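Collection notebook – Clostis site, hand-held gripper work
March, afternoon session. Entry by Intan Raju.
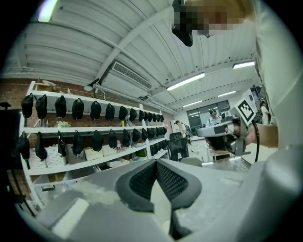 First gripper, wrist view, with the second gripper to the right and its marker uppermost. Table by the cap shelving.

Purpose of the session

To continue gathering two-handed demonstrations for the Tunard set, using the plastic bag task. The operator picks up a clear bag from the grey table with one gripper, finds the opening with the other, and holds it open for a count of three. Qistina Sumampouw operated throughout. Selma Kolev kept the log and reset the table between takes. I reviewed the recordings as they were copied across.

The target set at the last planning meeting was 50 accepted demonstrations for this location. The running total for the whole set stood at 1,517 before the session began.

Set-up

Both grippers were charged overnight and the finger pads were wiped before use. The left pad on the first gripper had been refitted in the morning by Wulan Entili, who asked that its seating be checked after every tenth take. It did not move.

Table height was left as found. The mapping pass was done by walking the first gripper slowly along the length of the shelves, up towards the ceiling, and back to the table. The first pass failed to close. The second was accepted by the Partanen software, and I attribute the difference to a slower turn at the far end. Qistina believes that the rows of black caps are the difficulty, as they look very much alike from one position to the next. Both explanations may hold. Future mapping passes in this room should include the ceiling beam, the air-conditioning vent and the brickwork, all of which give the tracker something more distinctive to hold.

Lights were on for the whole session. The large window at the back was left uncovered.

Conduct of the session

Takes 1 to 8 were treated as practice and will not be submitted. The operator was still settling on a comfortable distance between the two grippers, and in several of these the second gripper was turned so far over that its marker could not be read from the first. The instruction given from take 9 onwards was to keep the marker facing upwards at the start of each take and to pause for one second before moving. Marker detection at the start of takes was satisfactory after that.

The cable on the second gripper remains a nuisance. It hangs down from the handle and on two occasions caught the bag and drew it along the table. Both takes were rejected. Selma secured it along the operator's forearm for a short time, but Qistina found that it restricted her wrist and it was released again. I should like a shorter cable to be tried before anybody proposes a change to the handle.

People crossed the far side of the room at intervals. Under the present protocol this does not disqualify a take, provided that no person comes between the grippers and the table. Faces are to be pixelated before anything leaves this site. I confirmed that the step had been applied to each take I opened, including those in which the operator's own head enters the top of the view.

Results

Accepted: 32
Short of target: 18

The figure is lower than I had hoped. The main cause of rejection was the bag itself. Once it has been handled a number of times it becomes soft and tends to cling to the pads, so that the release at the end of the take is no longer clean. Selma began replacing the bag more often in the second half and the rate of acceptance improved. No proper record was kept of which bag was used in which take, and one should have been.

With this session the running total is 1,549, subject to the second review.

Observations on quality

Clear plastic is hard to see against the grey table except where it catches the overhead lights. In the better takes the highlights give the outline of the bag well enough. In the poorer ones I could not tell from the recording alone whether the upper gripper had one layer or two, and I had to ask Qistina what she recalled. A reviewer without that advantage would be guessing, and I doubt that the model will fare better. I have marked five of the accepted takes for a second opinion on this ground.

Juwita Pangaribuan has asked whether the starting position of the bag is sufficiently varied. On looking back through the session, I think it is not. Most takes begin with the bag to the operator's right, and very few with it near the table's front edge. This is a fault in my instructions to Selma and not in her resets. I shall draw up a simple grid of starting positions – nine squares would be ample – and have it on the log sheet for the next visit.

Actions

Intan: starting grid; add a column for bag number to the log sheet.
Wulan: shorter cable for the second gripper; confirm that the spare pads are the same mesh as the present pair.
Selma: copy the rejected takes to the Gullivix store, labelled by reason for rejection. They are not to be deleted.
Juwita: second opinion on the five marked takes.

Addition, 5.40 p.m.

Wulan reports that the spare pads are the same mesh but slightly thicker at the base. They are not to be mixed with the present pair within one session. Cable ordered.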